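Guvix forum > Software > Perception and grasp state

Cloth grasp check passes when the hand is holding something else as well

gwuisan
Running Grurnine 6 on the kitchen island set-up, two arms, gloved hands. The planner asks for a grasp state before each place move, and I don't trust the answer I get. Views from one session:
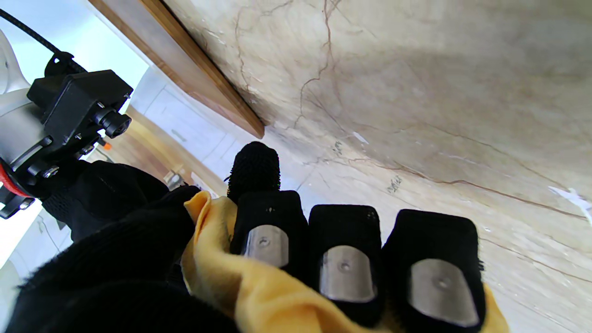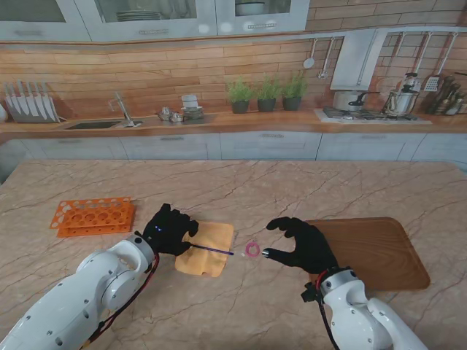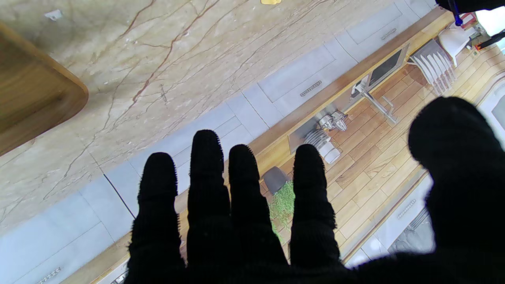
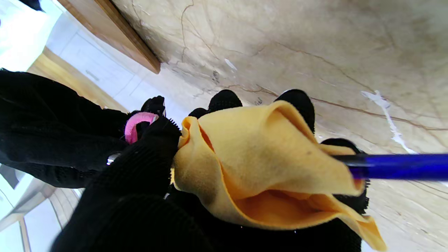
The grasp state node takes the wrist view, segments whatever is near the fingers and returns one label with a confidence. It works at 300 ms per call, so I can't run it inside the control loop. With only the yellow cloth in the fingers it says "cloth" and I'm happy. With the cloth plus the blue rod and the pink hair tie round one finger it still says "cloth", and the planner goes ahead as if there were nothing else to put down. I'd like a list of objects back, or at least an "unsure".

wulan_n
Posted February 16, 2020
The single label is by design. It picks the largest mask touching the hand and drops the rest. Set the mask limit to 6 in the Utia config and you get them all, sorted by area.

gwuisan
Tried that. Now the black glove comes back as an object half the time.

symonenko_fan
I'd leave perception alone. Keep the held objects in the planner's own state and update it on each pick and release.

wulan_n
Disagree. That only tells you what you meant to pick up. A hair tie round a finger never went through a pick call, so your state would never hear of it.

symonenko_fan
Fair, but a false extra object stops the job too. I logged 528 grasps in August and 60 of them were halted by masks on the glove.

wulan_n
Then mask the glove first. Project the hand model into the wrist view from the joint angles and subtract it - leave a margin, the knit is fuzzy at the edges.

gwuisan
Subtracting the hand fixed most of the glove masks. The hair tie goes with them though, as it sits inside the margin. Will try a colour test on the part that gets removed and post the config.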